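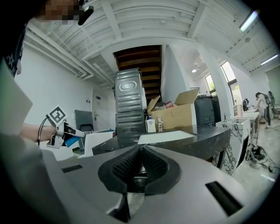 # Open day at Itoneo in Farkport: how to prepare a group, and can visitors try the hand grippers?

**posted by drovthorpe_evening, 4/4/22**

Hello to all. I help with an evening course in Drovthorpe for adults who want to change to technical work. We would like to bring our group to the open day of Itoneo in Farkport, where they teach robots the work of the household. I was there already one time, alone, for a short visit, and I have come home with more questions than I had before.

What I understood is this. The person does the task with two grippers held in the hands, for example at a bathroom sink, and the movements are recorded. Later the recordings are used to teach a robot. I had expected a big robot arm behind a glass, so this was a surprise for me. I stood near and watched, but I was too shy to ask many things, because my spoken English becomes slow when people are working and I don't want to disturb.

My questions are the following:

- Is it allowed that visitors hold the grippers themselves, or is it only for looking?
- How long should we plan? The bus from Drovthorpe costs us 162 dollars for the whole group, and the driver wants to know the hour of return before we pay.
- Are there things the group should read before? Most of them never saw a robot except in films.
- Why are there printed black and white squares on the grippers? I wrote this in my notebook with a big mark beside it and I never asked.

One of our students is using a wheelchair, so any information about the entrance is also very welcome. Thank you in advance for your patience with my English.

---

**gripper_hands_rewi**

I went with a group from Rewi last September, so I can answer most of it. Please check with them also, the program may be different now.

Trying by yourself: yes, but only at the end, and only a few persons at the same time. First you watch somebody experienced do the task. Do not skip this part even if your students are impatient. When I took the grippers in my hands I thought it would be like barbecue tongs, and I was very wrong. You have no feeling in the fingertips. You must look at the tip all the time, and your hand is farther back than your eyes want to believe. To pick up a bottle with a pump, I needed three tries. The second hand is even more difficult, it forgets what it should do while you look at the first.

The black and white squares are called fiducial markers. Every pattern is different, and the computer knows the exact size of it. When a camera sees the square, the software can calculate where the marker is and how it is turned. As the marker is fixed on the gripper, it knows then also where the gripper is. On a cube there are patterns on several faces, so if you turn your wrist there is a good chance that one face can still be seen. Tell your students not to put their fingers on the printed part. It is a natural place to hold and everybody in our group did it. 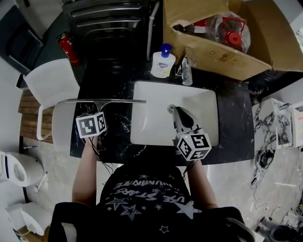

For the sink task you should pay attention to how the two hands share the work. A long flat blade is good for the counter but it is too wide for the basin, and the fingers of the other gripper can go where the blade can't. Ask the person who does the task how they decide the order. We asked, and the answer was longer and more interesting than the whole introduction talk. They repeat one task very many times, with small changes, for example the soap bottle is placed in another position. In the talk they said 1038 recordings for one counter task, and they were still not satisfied.

Also mind the cables. The people who work there know without looking where the cables are, and visitors do not. I would say to the group in the bus: flat shoes, no long scarves, bags stay by the wall.

For the time, we planned two hours and it was a little too short. I would tell the driver three. The talk takes the first half hour, then come the demonstrations in small groups, and there is waiting between.

About the entrance: we came in on the ground floor, and I remember no steps between the street and the room where we stayed. But I was not looking for this specially, so please write to them before and don't trust only my memory.

---

**farkport_local**

parking is bad, the bus can't stand in front. let people get out and then the driver goes to the big lot by the harbor, 8 dollars for the day when I was last there. bring water, the coffee machine didn't take cards

---

**second_shift_student**

I agree with the first answer about most things, but I want to add something about the preparation, as I was one of these students who only knew robots from films.

Our teacher gave us a text of 198 pages to read before the visit. I read maybe thirty of them and understood less than half. It was much more useful when we did a small exercise in the classroom. Take two kitchen tongs, one for each hand, and try to wipe a table, close a bottle and put a sponge into a bowl. Let a second student write down every step, also the very small ones (open, move closer, turn a little, close). After ten minutes they see how many decisions are in it. At the open day they will then ask good questions by themselves.

Some questions from our list which worked well:

- What do you do with a recording when something falls down? Do you delete it or keep it?
- Does it matter if the person is left-handed?
- How do you know that you have enough?
- Which task did you think would be easy and it was not?

For the last one, the answer we got was folding a wet cloth.

Please don't plan that all your students try the grippers. In my group some preferred to look, and they noticed more than I did, I was too busy with my own hands.

---

**drovthorpe_evening**

Thank you very much to all three. I have now told the driver three hours, and I wrote to Itoneo about the wheelchair and the entrance. When they reply I will put the answer under this post for the next group.

The exercise with the tongs we will do next week. We have only one pair in the school kitchen, so I have asked everybody to bring from home.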